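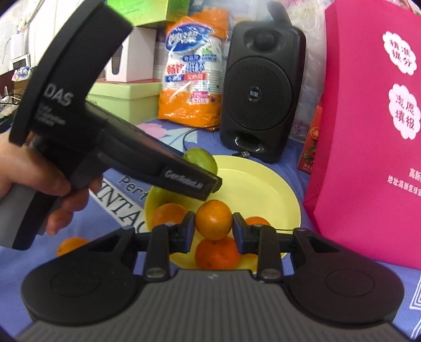
Mandarins and a yellow plate.

Public Assembly Notice Rule — what does it change for small groups?

gravia_reader
Posted 16 April 2025
The Andum assembly voted the new notice rule through last night. Any outdoor gathering of more than 25 people now needs written notice 18 days ahead. Before it was 3. Has anyone read the full text? The summary on the Gidey district page leaves out the penalties.

Apinya Chantharasri
I read it. Section 4 is the one to look at. Police can hold an organizer for up to 24 hours without a charge if notice wasn't given. "Organizer" includes anyone who shares the time and place.

zorkia_north
That's overstated. It says anyone who "knowingly promotes" a gathering. Forwarding a message to your cousin isn't promoting.

Apinya Chantharasri
Where is "promotes" defined? I looked and couldn't find it. If the text doesn't say, the officer on the street decides.

zorkia_north
The courts decide. We had the market blocked twice in October with no warning and people lost a day's sales each time. Some notice is fair.

Gemechu Hadgu
Some notice, yes. I could live with three days. Eighteen means you can't respond to anything while it still matters — a layoff, a death in custody, a vote like this one. And a judge looking at it months later doesn't give you back the night in a cell.

gravia_reader
Does it cover funerals?

Gemechu Hadgu
Religious services and funerals are exempt, section 2. Memorials aren't mentioned.

zorkia_north
I'll give you that one, memorials should be in there. I still think the rest is workable.

Apinya Chantharasri
Written comments go to the assembly clerk before the rule takes effect. I'm asking for a definition of "promotes" and for the detention clause to come out. I can post my letter if anyone wants to borrow from it.

gravia_reader
Please do.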